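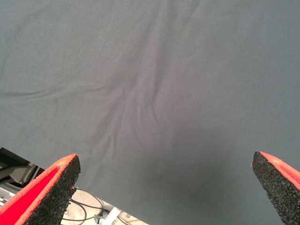 The wrinkle-free promise wears thin

Somewhere in the last few years the bed sheet became a piece of technology. It regulates, it wicks, it recovers. It comes in a box with a magnetic lid and a card that thanks you for joining the family. Above all, it does not wrinkle, or so the card says.

I have been ironing pillowcases since I was tall enough to reach the board, and I would love to stop. So when Preltov started selling a sheet set it calls "crease-free for life," I read the offer closely, starting with the small print. For life turns out to mean the life of the finish. The life of the finish depends on care. Care means a cool wash, a low tumble, prompt removal from the dryer and no more than 70 washes, after which the company makes no promise at all.

Wash your sheets every week and you will pass 70 washes well inside two years. That's a short life for something that costs what a decent armchair used to.

What the finish does

Cotton wrinkles for a dull reason. The long chains in the fiber are held to one another by weak bonds, and moisture and warmth let those bonds break and form again in whatever position the cloth happens to be in. Sleep on a sheet and you have supplied both. Easy-care finishes add stronger links between the chains so the cloth tends to go back to where it was. The trick has been around for decades, and your grandfather may well have owned a shirt that used it.

It has a price. The same links that hold cotton flat also make it less stretchy and easier to tear, and a heavy finish can leave cloth feeling a little like paper. Makers have learned to soften it, blend in polyester, or use a lighter dose. A lighter dose means a softer sheet and more wrinkles. You can see why the brochures prefer to talk about clouds.

Knits get around the problem in another way. The loops give, so a crease has less to hold on to, and a jersey sheet pulled tight over a mattress looks fairly smooth most mornings. Take it off the mattress and it will bunch like anything else.

The number on the box

Then there are the ratings. Lumari grades its bedding for "smoothness" out of 4, and every item in the current catalog scores a 4. I asked what a 3 would look like and was sent a chart with the bottom grades left off. I asked who does the scoring and was told it's done in house, under controlled conditions, which I take to mean a room without any beds in it.

There are proper lab methods for this. Cloth is washed and dried in a set way, hung under a set light and compared with standard samples by trained eyes. None of that is secret and none of it is hard to mention on a label. When a company builds its own scale instead, I start to wonder how it did on the old one.

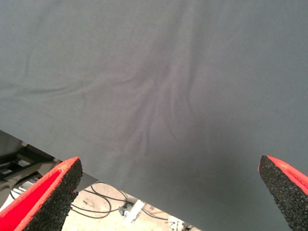
Lumari told me by email that its scale was designed to be easier for shoppers to understand, that customers rarely ask about lab methods, and that very few sets come back because of wrinkles. It added that returns are accepted on unopened sets only.

I'll let that last part sit there. A sheet in its wrapper has had no chance to fail.

Pastham, which sells mostly to hotels, is blunter in its trade catalog. The sheets are described as easy care, and a line further down says pressing is recommended. Hotels press their sheets. The crisp bed that sold you on crisp beds went through a machine with heated rollers, and the finish was there to save somebody a few minutes.

Paying more for less

Güler, at the far end of the market, has lately gone the opposite way. Its linen is sold as "honestly rumpled," with wrinkles offered as proof of character, and a full set costs $3,000. I find this more annoying than the wrinkle-free pitch. Linen creases because linen creases. It did so when it was cheap, too.

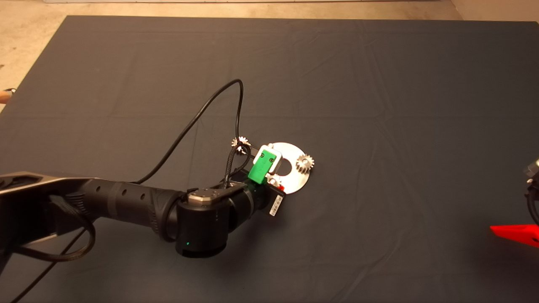
Between the sheet that never wrinkles and the sheet that wrinkles beautifully, there isn't much left for the ordinary sheet to be. It's a shame, as the ordinary sheet is pretty good. A plain cotton percale in a mid-range weave will come out of the dryer looking slept in, and by the second night it will have been. If you take it out while it's still a touch damp and pull the corners square, most of the mess goes away by itself. Making the bed with it straight from the line works nearly as well.

If you do want a finish, ask the seller three things before you pay: what the cloth is made of, which test was used, and how many washes it was put through before it was graded. I put those questions to all four of the companies here. Preltov answered the first one. Pastham answered all three and asked whether I was buying for a hotel. Güler sent a swatch.

The swatch has been through my own machine a few times since August. It's nice cloth, and it's on the ironing pile.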